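Bondamdale Manipulation Laboratory
Pre-Run Software Inspection – Tabletop Cell, Kitchen Area
Checklist revision 2, May

Scope. This checklist covers the control, perception and planning software on the tabletop cell. Mechanical and electrical checks are recorded on the separate Grollmont form. The operator completes each item before motion is enabled. An item marked HOLD must be cleared by the software lead.

SECTION A – CONTROL

A1. Controller build matches the released build on the Prallov package server.
Result: PASS
Comment: Build 2910 installed and confirmed by checksum.

A2. Emergency stop input is read by the control process and stops trajectory output.
Result: PASS
Comment: Tested from both stations. Log entries are present for each press.

A3. Command watchdog is enabled.
Result: PASS WITH COMMENT
Comment: The timeout was found set to 2000 ms, left over from a debugging session. It has been returned to the released value. Developers are reminded that local overrides must be removed before the cell is handed back.

A4. Gripper closing force limit loads from the configuration file at startup.
Result: PASS
Comment: None.

SECTION B – TOOLING AND LOGGING

B1. Log disk has enough free space for a full shift.
Result: PASS
Comment: 740 GB free at 8:15 a.m.

B2. Clocks on the planning computer and the camera computer agree.
Result: PASS
Comment: Drift was within the limit. The time service on the camera computer did not restart by itself after the last power cut and should be added to the startup script.

B3. Replay tool opens the most recent log without errors.
Result: HOLD
Comment: The tool opens the file but drops the gripper state channel. Vũ, the in-house replay package, needs to be updated to the current message format. Runs may proceed, but no result is to be reported from replay until this item is cleared.

SECTION C – PLANNING

C1. Collision model includes the table, the chairs and the counter.
Result: PASS WITH COMMENT
Comment: Chairs are modeled as fixed boxes. The operator must compare their position with the model whenever the area has been cleaned or used by others.

C2. Keep-out volume beyond the far edge of the table is active.
Result: PASS
Comment: A test goal placed outside the volume was accepted, and one placed inside was refused with the correct error code.

C3. Planner returns a clear failure message when no path is found.
Result: PASS
Comment: The message now names the blocking object – a change requested at the previous inspection.

SECTION D – PERCEPTION

D1. Wrist camera stream is live and calibration is loaded.
Result: PASS
Comment: None.

D2. Segmentation handles clear and reflective objects.
Result: HOLD
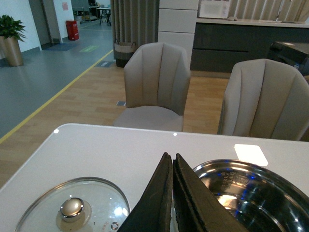
Comment: Segmentation output must be reviewed by the operator before any grasp is planned on glass or polished metal. The confidence threshold alone is not an acceptable check for these materials. The clear lid should be assigned one mask that includes the glass out to its thin metal rim; a mask covering only the silver knob is to be recorded as a failure. The inside of the steel bowl reflects blue and white light, and the ceiling light shows as a bright rectangle on the white tabletop. Neither reflection may be passed to the planner as an object. Item D2 remains on HOLD until the revised filter has been tested with both items on the table.

D3. Depth values missing on clear surfaces are reported as unknown, never as free space.
Result: PASS
Comment: Confirmed in the voxel viewer.

Disposition. Motion is permitted at reduced speed with opaque objects only. Items B3 and D2 are to be inspected again before the next software release. The completed form is to be filed with the cell log.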